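Virág - two-arm drawer and sorting bench

README, updated November

Virág is a pair of small robot arms on a shared tabletop, built at the Nukdale workshop in evenings and whatever daylight we could get. This repository holds the control code, the mount files, the wiring notes and the recordings we've made so far. We've had a ridiculous amount of fun with it and we'd love for someone else to build one, so please read on!

Who did what

Piyumi Liyanage wrote the control loop and most of the teleop code. Zsolt Bognár drew the camera mounts and did the metalwork. Wolfram Sauerland handles power and wiring, and has opinions about cable ties. I (Manaia Bright) look after the recordings and this file, so mistakes in here are mine.

What's on the bench

Two arms, each bolted to its own metal plate at the front of the table, each with a two-finger gripper and a small camera on a white mount. The purple cables are the camera leads. Leave them much more slack than looks tidy. Our first set was cut to length and the left arm unplugged itself every time it reached for the back wall.

The walls are plain gray on purpose. The workshop is a busy place, and with the walls up we can record while someone is sanding a chair two meters away.

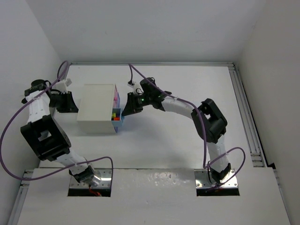

Drawer task, right arm at the open blue drawer, left gripper on the closed side.

The drawer task

This is the one everybody wants to try first. The cabinet is light and slides if you only pull on it, so the left arm stays close to the back as a stop while the right arm works the drawer. Getting both arms to agree on when to start took Piyumi most of a month - the fix is in sync.py and it's shorter than this paragraph.

We have 37 recordings of the drawer task. In 14 of them the cabinet turned during the pull. They are kept in a separate folder called turned, and we'd ask you not to delete them, they're really useful for tuning.

The ball task

Pick up a ball, put it in the tray of the same color. Sounds easy, and with the big arm view alone it was hopeless for us. The wrist cameras made all the difference. You get the fingertips and the ball together, right up close, and suddenly you can tell a near miss from a grip.
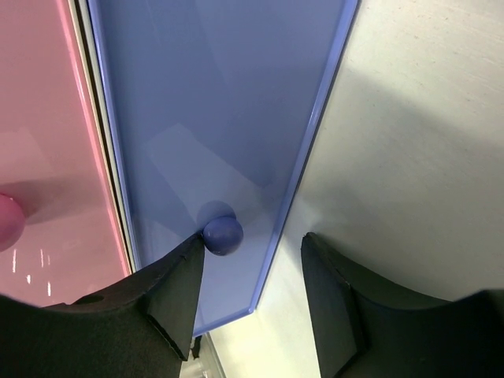 Wrist camera, ball task: blue ball in the blue tray, at the tip of the left finger.

Two things to know if you train on these. The trays are shiny and pick up the overhead lights, so expect small white streaks, mostly on the pink one. And a blue ball on a blue floor has very little contrast. Béla Lengyel is trying a color threshold for it on the branch named dotar, which doesn't work yet but is getting close.

There are 16 recordings of the ball task. More are coming once the new fingertips are printed (the current ones are getting rough along the edges).

Getting started

1. Power off both arms before you plug in the cameras.
2. Run setup.sh and answer the port questions. Left arm first.
3. Run home.py with the table clear. Keep a hand near the switch.
4. Run view.py and check that both wrist views show the fingertips.
5. Try play.py with any file from the drawer folder, at half speed.

If an arm shakes at home position, run home.py again before touching the gains. If it still shakes, check the screws on the base plate. Wolfram tightens ours every 10 sessions.

Known problems

- The left elbow drifts when it has been running for a while. Restarting helps.
- view.py swaps left and right if you plug the cameras in backwards. No warning is shown.
- Old recordings made with the Flavetti power board have gaps in the timestamps. Use fill_gaps.py on them.

License and contact

Code and mount files are free to use and change, and so are the recordings. Credit the Nukdale workshop if you publish something. Open an issue for questions, and if you build your own, send us a picture! Zsolt wants to see what you did with the mounts.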